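제목: Re: Re: [ilon-data] 문 통과 에피소드, 얼마나 더 모아야 하나

워쿠 팀에서 지난번에 이렇게 쓰셨습니다.

> 시뮬레이션 쪽 문 통과 에피소드가 898개 들어와 있는데,
> 열어 보면 출발 위치가 죄다 문 정면입니다. 이대로 학습시키면
> 정면에서만 유능한 정책이 나옵니다. 배치를 좀 흔들어 주세요.
> 그리고 실패한 것도 지우지 말고 올려 주세요.

네, 흔들었습니다. 2월 한 달을 복도에서 보낸 기분입니다. 실제 복도도 아니고 렌더링된 복도라 더 억울합니다.

바뀐 점부터 적습니다. 벽 재질과 바닥 색은 장면마다 새로 뽑습니다. 문 너머 방의 가구도 마찬가지입니다. 카메라 기울기도 넣었는데, 처음 돌려 본 사람은 다들 모니터를 바로 세우려고 합니다. 조작자용 안내문에 한 줄 추가해 두었습니다.

출발 자세는 네 가지로 나눴고, 그중 양팔을 앞으로 뻗고 그리퍼를 벌린 채 빈손으로 문을 향하는 자세가 제일 말썽입니다. 팔 폭을 잊고 들어가면 문틀이 알려 줍니다. 수집 화면은 이런 식입니다.

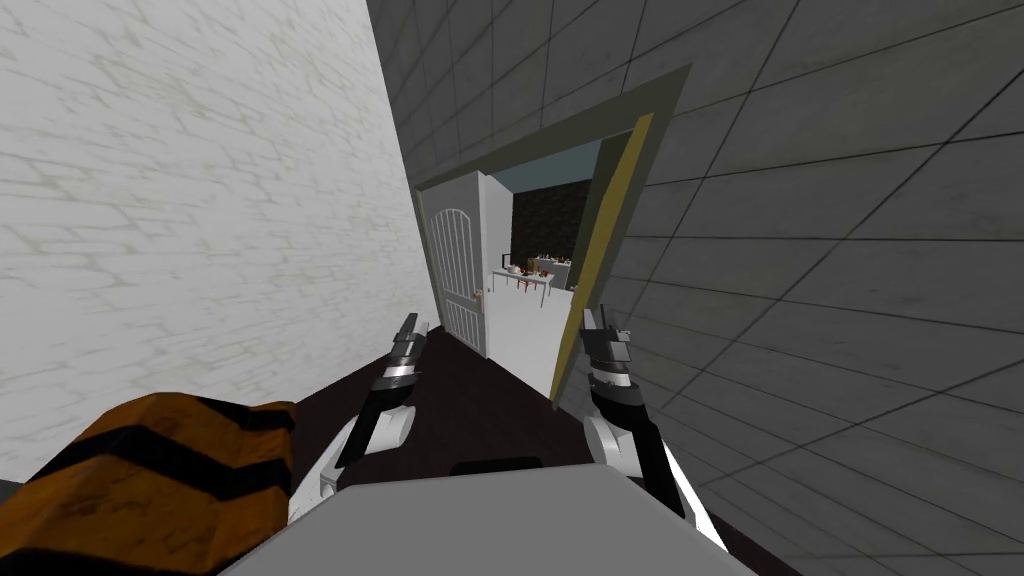
아베네제르 틸라훈은 배치를 흔드는 건 좋지만 재질만 바꾼 에피소드를 새 예시로 세지는 말자고 합니다. 벽지를 바꿨다고 문을 지나는 법을 더 배우지는 않으니, 궤적이 다른 것만 따로 집계하자는 의견입니다.

반박하고 싶어서 집계를 다시 해 봤는데 반박이 안 됩니다. 새로 모은 200개 가운데 궤적이 확실히 다른 건 대략 57개였습니다. 나머지는 같은 길을 다른 인테리어로 걸은 셈입니다. 지우지는 않고 태그만 달겠습니다. 인식 모듈 쪽에서는 그래도 쓸 데가 있다고 하니까요.

실패 에피소드는 Wernthorpe 서버의 failed 폴더에 올려 두었습니다. 중간에 조작자가 포기한 것과 충돌로 끝난 것이 아직 섞여 있습니다. 종료 사유 필드가 비어 있으면 포기라고 보시면 대체로 맞고, 안 맞는 건 제가 이름을 잘못 붙인 겁니다.

그리고 Kulora 변환 스크립트가 왼팔과 오른팔 순서를 또 바꿔 읽습니다. 지난번에 고쳤다고 메일 쓴 사람이 저라서 조용히 다시 고치는 중입니다. 패치가 올라갈 때까지 관절 값은 믿지 마세요.

다음 묶음은 문이 반쯤 닫힌 상태에서 시작하려고 합니다. 반대하실 분은 내일 오후 3시 전에 회신 주세요. 그 뒤에는 작업이 대기열에 들어가서 저도 못 멈춥니다.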